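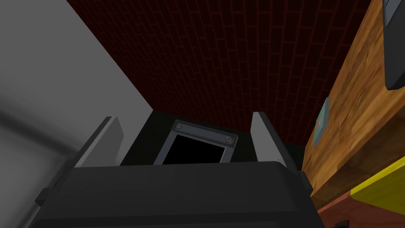
Robots at Ponlow: Your Questions, Answered as Best We Can

Wania Office Services is bringing two-armed robots into the Ponlow building to take over clearing, fetching and putting away. We collected your questions from the break room box, threw out the ones about the vending machine, and answered the rest.

What will the robots do all day?

Pick things up and put them somewhere else. If that sounds like your job, it was probably the part you complained about. The first list covers desk resets, supply runs and returning stray items to the shelf they came from. Phones, visitors and anything involving a judgment call stay with people.

Why is so much of this being done in simulation?

A simulated desk costs nothing to knock over. Adjei, the firm that supplies the control software, runs each task in a rendered room before we let it near a real one. We asked for 400 clean runs per task before sign-off. They asked whether we meant in a row. We did.
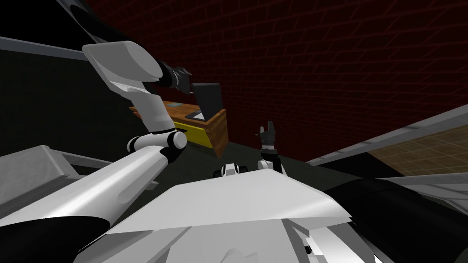

Will my hours be cut?

Hours stay as they are through May. The robots take the evening reset first, and the people who worked it have been offered the same hours on the day desk. After May the schedule gets reviewed, and you will see the draft before it is final. We know how that sentence sounds. It is still the plan.

Do I have to train one?

Only if you sign up. Operators get 32 hours of paid instruction and a small bump in their hourly rate. The course is run in Flasix, the scheduling and monitoring tool, which will look familiar to anyone who has ever used a website from a while back.

Can I move my own things around on my desk?

Please do, it's your desk. Tell Flasix if you move the desk itself. The robot copes with a relocated stapler and does less well with a relocated wall.

What happens when it gets something wrong?

It stops and sends an alert, and a person goes over. We are keeping two people per shift on this. The alert sound can be changed, and after the first trial it was.

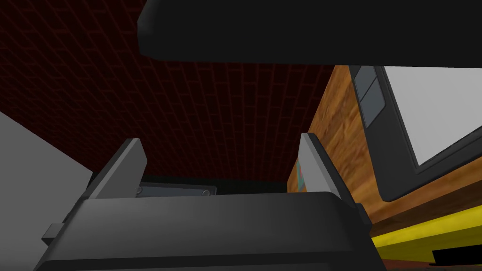 One reply on the staff board said that going over to help the robot is also work, and asked which column of the timesheet it belongs in. Fair point. It now has its own line, called "assist," and it is paid at the operator rate whether or not you took the course.

Who is watching the numbers?

Our operations office, and you, if you like that sort of thing. The trial budget allows for 1,380 robot hours. A summary of stops, assists and finished tasks goes up by the time clock every month, including the months we would sooner skip.

Is it going to be faster than me?

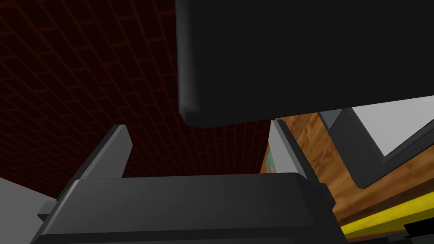
Speed is the wrong thing to worry about, at least this year. The robots are slow and very even, and you are quick and get interrupted. Most of the effort so far has gone into the approach: getting a hand to the right spot at the right angle without brushing anything on the way. In the simulated room that can mean two fingers spread wide with nothing between them and a brick wall showing through the gap, which is a modest sort of rival. Your output won't be compared with a robot's in any review, and that is written into the trial terms.

Can I opt out of working near one?

You can ask for a different area, and requests made before the schedule is posted get first pick. Forms are at the front desk, on paper, for now.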